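Minutes, data collection catch-up, August
Written up by me, because it was my turn and I lost the coin toss

We started at ten past nine, which is good for us. Everyone from the collection side was there, plus two people from Lenik dialed in (one of them from a train, so if I've mangled anything Lenik said, that's why). Aluron sent apologies and a list of questions, which I've put under item 4.

1. Last month's actions

The operator guide got rewritten and it's so much better! The old one had a whole page on how to log in and one line on when to throw an episode away. The new one flips that. Still to do: the page on what to write in the notes box. I said I'd take it last time and didn't. I'm taking it again.

The spare disk arrived. It's labeled and in the cabinet, and please, please don't put anything on it that isn't a nightly copy.

Rimow export script: works now, mostly. It falls over when an episode has a slash in its name. We agreed to stop putting slashes in names, and the fix for the old ones can wait.

2. Where we are with the count

We have 2,164 accepted episodes as of this morning. I read the number out twice because the person on the train asked for it twice. That covers everything from the first practice runs that passed review up to last night's batch, and it leaves out the ones still sitting in the review queue.

There was a fairly long chat about whether the early ones should count. The operators were still learning back then and you can tell: lots of hovering, lots of little corrections near the end. One side of the table (mine) thinks hesitant examples are still examples and the model may as well see a recovery or two. The other side thinks we're teaching it to dither. We didn't settle it. What we did agree is to tag the early ones so that Lenik can train with and without them and tell us which is better, and then I'll either be unbearable or very quiet.

3. Box and tray task

This was the big item and it ate half the meeting. The task has two arms and we've been collecting it with the lidded box on the left and the open tray on the right. Everyone is happy with the task. What we aren't happy with is how samey the starts have become. Operators find a layout that feels comfortable and they go back to it, and I'm as guilty as anybody (I did a full Saturday shift and when I played it back the starts could have been photocopies).

So from now on the start positions come off a sheet. Panagiotou already has a little tool that spits out a random layout, and we'll use that. You read the layout, set the pieces, check the tags are facing the right way, and go. If a layout is silly, like the tray ending up somewhere an arm can't get to it, skip it and mark it skipped. Don't nudge it to be nice.

We had the setup up on the shared screen for this part, so I'm putting it in here too.

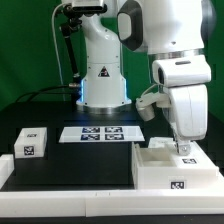

Can we use the same episodes to train a one-arm version of the task later on?

Only partly. The stretches where a single arm is moving could be cut out and used, but the operators plan with both arms in mind and they wait for each other, so a one-arm model would pick up pauses that make no sense to it. Lenik's advice was to collect a small separate set if we ever want that, and to leave the two-arm set whole.

After that we went on to gripper speed. The review group has been turning down episodes where the gripper comes in too fast over the tray, and a couple of operators felt that was harsh when the episode ended fine. I see both sides, I really do. The worry is that the model copies the approach along with everything else, and it won't have a person's feel for when to ease off. Decision: fast approaches go in a separate pile, not in the bin. We look at that pile together next month.

Also on this task, a reminder about markers. If a marker tag is scuffed or lifting at a corner, swap it before you start, and write in the notes box that you did. We lost 31 episodes to one bad tag, and the annoying thing is that they were lovely episodes. Smooth, quick, well spread out. Gone.

4. Questions from Aluron

They asked whether we're recording failed attempts. We are, they're kept apart and each one gets a short reason. They'd like the reasons to come from a fixed list. Fair enough, free text has given us "oops" and "meh" and one that just says "lunch." I'll draft a list and send it around.

They asked whether the language instructions could be more varied. Right now most episodes carry the same sentence, word for word. We'll write 8 versions for each task, in the way people would say them out loud, and have the tool pick one. Suggestions welcome, the odder the better, as long as they mean the same thing!

They asked about delivery dates and we said we'd come back to them after we've seen how much the random layouts slow us down. My guess is a fair bit in the first week and then hardly at all.

5. Shifts and breaks

Shifts stay at 2 hours on the controls, then you swap. A few people have been running over because they were "on a roll." I get it, it's nice when it's flowing, but the review numbers go down at the end of long sessions and your wrists won't thank you either. If you want more time, take a second shift after a proper break.

Whoever closes up runs the home position check and leaves a line in the log. It was missed a few times this month and the morning crew had to do it cold, with Lenik waiting on the call.

6. Anything else

The green backdrop: someone asked if we should change it now and then so the model doesn't get too attached to it. Lenik said they can deal with some of that on their side, but a few sessions with something else behind the arms would be a cheap thing to try. We have gray cloth somewhere. I'll look.

The room gets very warm in the afternoons. Fan request has gone in.

Actions
Notes box page for the guide: me
Fixed list of failure reasons: me
Tags on the early episodes: review group
Layout sheets printed and by the controls: morning crew
Instruction versions: everyone, send them to me
Gray cloth: also me, apparently

Finished at ten thirty-five. Next one is same time, same room, and somebody else is writing it up.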